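Lettre de l'élevage – Ovins et bovins

Rechercher sur le site Tous les articles OK

Vente de brebis d'Irwood : un marché ferme pour les agnelles

Lundi 15 août 2022

La vente annuelle de brebis et d'agnelles de reproduction d'Irwood a rassemblé 1 454 têtes, une offre un peu plus large que l'an dernier. Les acheteurs étaient nombreux autour du ring dès l'ouverture et les premiers lots sont partis vite. Les agnelles croisées Suffolk ont été les plus disputées, surtout les lots homogènes et bien préparés.

Le meilleur lot de la journée venait de l'élevage Datwood. Il s'agissait d'agnelles Texel croisées, toutes issues du même bélier, adjugées à un éleveur installé près de Dunstan qui renouvelle une partie de son troupeau. Le même vendeur a placé un second lot juste derrière. Les brebis de deuxième agnelage se sont bien vendues elles aussi, à condition d'avoir de bons aplombs et une dentition complète.

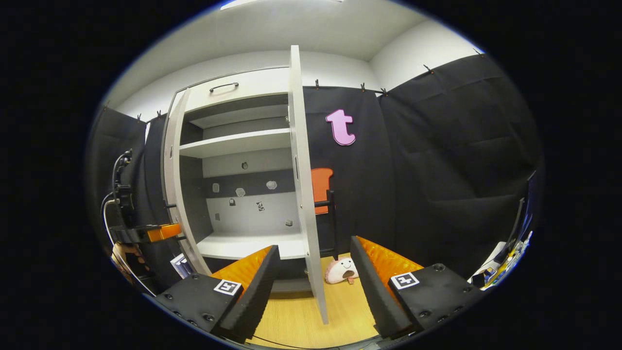 Le commerce a été plus sélectif pour les brebis de réforme. Les animaux lourds ont trouvé preneur sans difficulté, mais les sujets maigres sont restés à la traîne et 40 d'entre eux sont repartis chez leur propriétaire. Le manque d'herbe explique en partie cette prudence : plusieurs éleveurs distribuent déjà du foin et ne veulent pas charger leurs parcelles avant les pluies.

Abílio Salgado, qui dirigeait les enchères, juge les prix corrects compte tenu du coût de l'aliment. « Les gens paient pour la qualité et pour des lots réguliers. Quand un lot est mal trié, cela se voit tout de suite au prix », a-t-il indiqué après la vente. Il conseille aux vendeurs de séparer les agnelles par gabarit avant le transport et de joindre au lot le relevé des traitements antiparasitaires.

Du côté des béliers, l'offre se limitait à quelques animaux présentés hors catalogue. Le plus cher, un Charollais de deux ans appartenant à Jirayu Suksawat, a atteint 3 000 euros. Il rejoint un troupeau de race pure du secteur d'Imwood.

La vente spéciale béliers se tiendra en septembre au même endroit. Les inscriptions au catalogue sont ouvertes auprès du bureau du marché. Les animaux doivent être identifiés, accompagnés de leur document de circulation et présents dans les cases avant le passage du vétérinaire. Les reproducteurs mâles seront contrôlés à l'arrivée ; tout animal boiteux sera retiré de la vente. Les vendeurs qui souhaitent réserver des cases contiguës sont priés de le préciser à l'inscription.

2 commentaires Partager

Contact | Mentions légales | Tous droits réservés | Haut de page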